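Conference room block: what happens to unsold rooms after the cutoff, and do reservations outside the block count?

Posted in Group Travel and Events

I am handling lodging for a regional engineering conference at the Grirngate in Devness. The contract has a block of 520 room nights spread over the conference dates, with an attrition clause and a cutoff date in February. The relevant wording, with the hotel's legal phrasing trimmed:

Group agrees to pick up 80 percent of the contracted block. Pickup is calculated on a cumulative basis. Rooms not reserved by the cutoff date will be released to general inventory. Group remains liable for any shortfall at the group rate, less tax.

Two things are unclear to me. First, if the unsold rooms are released at the cutoff and the hotel then sells them to someone else, do we still pay for them? Second, a fair number of our attendees reserve through discount sites because the public rate sometimes drops below ours. They are in the building, they attend the sessions, they eat at the banquet. Do they count toward pickup, or only the ones who used our link?

The sales manager who negotiated the contract has left and the replacement answers emails with a copy of the same clause. I have asked for a call. Meanwhile the steering group wants a worst-case number, and I would like to know whether the worst case is the full shortfall or something smaller.

Registration runs through Pritoveo, if that matters. The room link is separate and goes straight to the hotel's own page.

Posted by blockandtackle

roomnights_dc

Taking the two parts in order.

Released rooms. The clause as you quote it does not include a resale credit. Without one, the hotel can argue that the shortfall is measured against the contracted block regardless of what happened to the rooms afterward. Many contracts do contain a resale provision, usually worded along the lines of "Hotel will credit Group for any released rooms resold." Look for it elsewhere in the document, particularly under damages or mitigation. It is often several pages away from the attrition clause. If it is absent, the position depends on the law that governs the contract, and that is a matter for a lawyer in that state. Do not rely on a forum for it, including this answer.

Be aware that even with a resale credit, hotels commonly treat group rooms as the last ones sold. Credit only starts when the hotel is completely full. If it finishes a night with a dozen rooms empty, those empties are taken to be yours. Ask how the credit is calculated and get the method in writing.

Reservations outside the block. By default these do not count. What you want is an audit: you supply the registration list, the hotel compares it with its in-house guest list for the same nights, and every match is credited to you regardless of rate or channel. Some hotels do this without argument. Others will do it only if the contract says so, and some will refuse to credit prepaid rooms sold through third parties. Ask for it now, before the cutoff, while the hotel still has a reason to keep you happy.

Export the registration list from Pritoveo with legal first name, last name, company, and arrival and departure dates. Badge names are no good for matching. If your form does not collect arrival and departure dates, send a short form to registrants and ask. Do not hand over email addresses or phone numbers. The hotel does not need them for a match, and your privacy notice probably does not cover it.

On the worst case: 80 percent of 520 is 416 room nights. Your maximum exposure is 416 minus actual pickup, multiplied by the group rate. The remaining 104 room nights are your allowance and cost you nothing. "Cumulative" works in your favor. A strong Tuesday can offset a weak Thursday. Under a nightly calculation it could not.

Also check whether "less tax" is the only deduction. Some groups negotiate damages on lost profit instead of the full rate, on the grounds that the hotel does not have to clean or supply an unoccupied room. It is late to ask for that on a signed contract, but it is a reasonable thing to trade if they want something from you, such as next year's dates.

pickering_events

we had the same thing at the Pickering two years running. the hotel counted everybody in the end. just be nice to the front office and get a weekly pickup report. also put the room link in the confirmation email, most of ours never saw it on the website

slow_checkout

The first answer is right on the arithmetic. I would add three points on process.

Request a rooming list as well as the pickup report. The pickup report gives totals by night only. The rooming list gives names, and it is the only way to detect a reservation that was made through your link but coded to the wrong group. I have found such errors at nearly every property I have worked with, most often for suites, staff rooms and guests who phoned the desk.

Confirm how the hotel treats complimentary rooms. If you earn one free room per so many paid, establish whether the free ones count toward pickup. They normally should. Early departures are a separate matter: if a guest leaves a night early and the hotel charges a fee, that night should be credited as sold.

Do not let the released rooms disappear unnoticed. Before the cutoff, ask for the group rate to be honored afterward on a space-available basis, with those rooms still credited to your block. Late registrants are a large share of most technical conferences, speakers especially, and without this they pay the public rate and do nothing for your numbers.
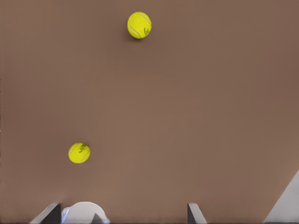 roomnights_dc added in a follow-up that the space-available wording should state both things, the rate and the credit. A hotel can extend the rate as a courtesy and still leave the rooms out of the count. The same follow-up suggested writing to the director of sales if the new manager sends the clause back again, with the audit request as a single numbered paragraph so that it can be accepted with one line.

slow_checkout

Agreed. I would keep the resale question in a separate message. If both are sent together, the easier one tends to get answered and the other is treated as closed.

blockandtackle

Thanks, all. I found a mitigation paragraph in the addendum on food and beverage minimums. It covers "guest rooms and function space," so it may apply. It says the hotel will use reasonable efforts to resell but gives no method of calculation. I have asked for the method in writing and sent the audit request separately. Our form collects arrival dates but not departures, so a second form is going out to registrants this week.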